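Workshop notebook — hand gripper 2, pads and camera
July 4, 2025

Holiday, so the building was quiet and I had the bench to myself. Started on the gripper before doing anything else because the Ulera runs are waiting on it.

Complaint from Dorian Delorme was that cloth slips out on the left side when you pick by a single fold. Checked the jaw travel first. Full open to full closed is 84 mm by the scale, 81 mm by the calipers between the pad faces. The difference is pad thickness plus whatever the pads have swollen at the top edge. I don't think travel is the problem.

Trigger linkage: a little play at the pivot. Took the pin out, cleaned it, put it back with a thin smear of grease. Play is less but still there. The Boltley pins are a hair undersize and I have no others in the drawer. Left it.

Pads: both are at the end. Edges are fraying along the top of the left one, and the right one is lifting and rough along its top strip. The log says this set has 3000 cycles on it. The last set was changed at about the same state but the count wasn't written down, so please write it down from now on, on the card and not on the tape.

Loose threads under the left finger. I pulled at one with tweezers and it didn't want to come, so I stopped. If it is pad backing, it will come off with the pad. If it is lint from the cloths, it is caught under the edge and will also come off with the pad. Either way, no more pulling.

Finger screws: went around all of them with the small driver. Two took a bit of a turn. No threadlocker on them yet, as the fingers have to come off for the pads anyway. Do it then, blue, one drop.

Camera: the mount had crept down a little. Loosened it, brought it up until both finger tops sat near the middle of the picture, tightened it again. Closed and opened the jaws a few times and the mount stayed put. Rutura's viewer still drops the first second of video after power-up. Not a hardware thing, already reported to them.

Lighting: the overhead gives a bad glare patch on the far right of the table. The exposure was set to auto and kept hunting when I swung the gripper toward it. Fixed it at 400 for now. The wood still goes almost white in the patch, but the pads and the cloth hold their detail, and those are what I need. A matte cover on the table would fix it properly — ask at Tillman when we order the pads.

Tried the white cloth by a single fold after all this. It held better with a slow squeeze and slipped twice with a fast one. Same as Dorian said, so it's the pads.

To do:
Order pads, two sets, same thickness as now
Pins for the trigger pivot, correct size
Threadlocker when the fingers are off
Redo the travel measurement with new pads and write both numbers on the card
Full strip and clean in September with the other gripper

Old pads stay on until the order comes. Slow squeeze only.

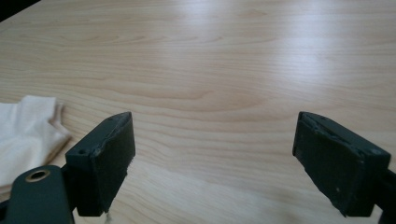
Gripper 2, jaws open, old pads still on. White cloth at left.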